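**Zetent posts netcode and server notes for Vellasura closed test**

Tuesday, November 27, 2018

Zetent has published the technical notes for the next closed test of Vellasura, its online naval strategy game. The test opens in January and will be the first to run on the studio's rewritten server code. Accounts from the summer test carry over, but ships, ports and currency do not.

The main change is the way the game handles large battles. In the earlier build each region ran as a single process, and performance dropped sharply once several fleets met in the same stretch of water. The new build splits a region into cells that can be handed from one process to another while a battle is in progress. Zetent says a single region held 1,000 connected clients in internal load tests, most of them scripted, without the simulation falling behind its clock.

The server now updates ship positions five times a second, and the client fills in the movement between updates. That is a low rate by the standards of a shooter. Ships in Vellasura turn slowly, though, and the studio argues that the bandwidth is better spent on shell impacts and damage states, which are sent as separate events the moment they occur. Shell flight is still calculated on the server only. Players on slow connections may see a splash slightly after the damage number appears, and the notes list this as a known issue with no fix planned before the test.
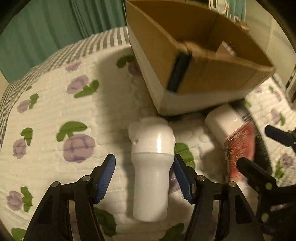
Boarding has also been reworked. It was previously resolved by a single roll when two hulls touched. It now runs as a timed contest in which crew size, deck condition and officer skill are checked at intervals, and either captain can cut the lines before it ends. A ship that cuts loose takes a speed penalty until its rigging is repaired. Boarding a ship that is already on fire is no longer possible.

The test map is called Trillthorpe and contains 257 ports, of which only the largest can build ships above the third hull class. The rest produce timber, rope, food or shot, and feed the larger ports through trade routes set by the player who governs them. Routes are now computed once per in-game day. In the summer build they were recomputed every time a port changed hands, and this was the cause of the long stalls reported near the end of that test.

A full list of changes runs to 307 entries. Most are small - corrected hull weights, tooltip text, key bindings that did not save - but several will affect how the early game plays:

- Starting ships have less cargo space and a shorter repair time.
- Fog reduces spotting range for all ships equally. Lookout skill no longer cancels it.
- Ports can't be attacked while their governor is within the first day of ownership.
- Fleet orders can be queued, up to five per ship.
- Chat channels are split by region, with a separate channel for alliances.

The client is 64-bit only from this build onward. Zetent has dropped the older renderer, so graphics cards without DirectX 11 support will not start the game at all. The launcher checks for this before it downloads anything. A Mac version is still listed as under review.

Hosting for the test is handled by Strachan, which also ran the servers for the summer test. There will be one shard for Europe and one for North America. Characters cannot be moved between them, and alliances are limited to a single shard. Maintenance is scheduled daily in the early morning, local time for each shard, and ships left at sea when a shard goes down will be returned to the last port visited with cargo intact.

Replays are recorded on the server but can't be downloaded by players in this build. The file format is expected to change again before release, and the studio does not want to support old recordings. Bug reports filed through the in-game form will attach the relevant part of the replay automatically, along with the client log and the ship's last known position.

Sign-ups are open on the Vellasura site. Existing testers don't need to apply again but do have to accept a new agreement, which lifts the ban on screenshots and keeps the one on video. Keys will be sent in batches, and the studio has not said how many there will be. No date or price has been given for the full release.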